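okay so I finally moved to Deltport and I need to talk about sleeping in a hot apartment, because last night was my fourth bad one in a row and I have Opinions now

my place is on the top floor and faces west. by 9pm the bedroom wall is warm to the touch. like a sleeping animal. the listing said "sunny" and boy did it deliver

things I've tried: freezing my pillowcase (lovely for maybe a minute), a fan in the window blowing out, a fan in the window blowing in, two fans having an argument with each other

the out one wins btw. blow the hot air OUT after dark and crack a window on the other side of the apartment. my neighbor Melahat told me this on the stairs and I was kind of rude about it, sorry Melahat

also she's a blackout curtains person, shut from noon on. I hate living in a cave but the thermometer says she's right there too

biggest upgrade so far though is the bamboo mat!! the kind made of little tiles, goes right over the mattress, no sheet. I grew up sleeping on one at my aunt's in Fledov and forgot they existed
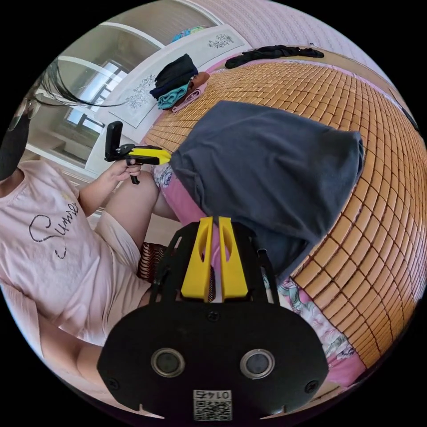 bamboo mat on the bed, tan and orange tiles

warnings: it will catch your hair. it will print a grid on your cheek and you will go to work like that. Cengiz at the front desk asked if I'd fallen asleep on a waffle

wipe it down with a damp cloth and let it dry all the way before you roll it up in September. my aunt didn't one year and the smell, oh my god

mine was 23 bucks from the housewares place by the bus station, and I carried it home up 117 stairs (the elevator is a whole other thread)

ok now somebody please tell me what to do about the kitchen, which is somehow worse, and no I'm not giving up soup

update: Birsen says cold soup. thinking about it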